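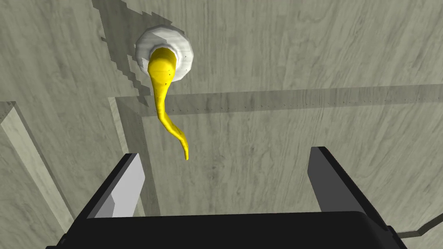
Ayman Zoubi has been kit man at Loltham for three seasons, and he would like it known that he is also the assistant coach, the man who mows the field and, since August, the welfare officer.

"They gave me a lanyard," he says. "I've never been given anything for the mowing."

The welfare job came out of the away game at Jalcombe, where Loltham lost 5-3 and a few home fans spent the second half yelling things at the left back that Zoubi won't repeat. The referee stopped play for four minutes. The crowd was 300, which for this league is a riot waiting for a parking space.

"The lad was fine, or he said he was fine – you learn those are different," Zoubi says. "Everyone told him to ignore it. I told him that too. On the bus home I thought, well, that was useless."

Players now have his number and can call until midnight. Most calls so far have been about lost shin guards. Two were not, and he leaves it there.

Setiawan, the club captain, was doubtful at first. "I thought it'd be posters," he says. There was one poster. It fell down.

Jalcombe visit Loltham next month, and Zoubi has invited their chairman to stand beside him for the whole match. The chairman has accepted. "He asked if there'd be food," says Zoubi. "I said there'd be soup."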